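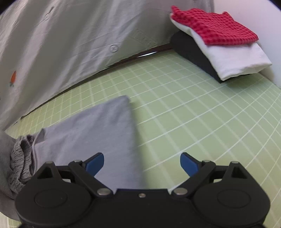 Slide 6. Stack of three on the gridded mat, red check on top, grey buttoned garment still unfolded.

Notes for slide 6 (allow two minutes)

Start with the mat. The green surface is ruled in squares, and we fold to the lines. Say that the size of the square matters less than keeping to one size across all the tables. Dratley and Jerberg used different mats until February and their stacks could not share a shelf.

Stack order. Black at the bottom, thick white in the middle, red check on top. Point out that the white extends past the red towards the front and right. Under the Zarusdale method that is a fault: edges should agree on the front and on one side. The front edge of the red piece is fairly straight, so the fold itself would pass. Placement is scored separately.

Thickness. A thick piece over a thinner one tends to spread at the creases. Press from the centre outwards before adding the next layer.

Buttoned items. Refer to the grey fabric, upper left, and the button. Order of work: fasten, lay face down, smooth along the seams, sleeves in, then fold to the line. Do not fold over a button if the line can be moved one square.

Figures, only if asked. The Mahlangu trial covered 208 garments, of which 10 were refolded for edge error. The later Dratley run covered 349. The two are not comparable, as Dratley included towels.

Likely question: does the grid slow people down? Answer: yes, for about 200 pieces, after which the times level out. Refer them to the handout, second table.

Next slide: shelf depth. Pass round the sample mat before moving on, and collect it at the break.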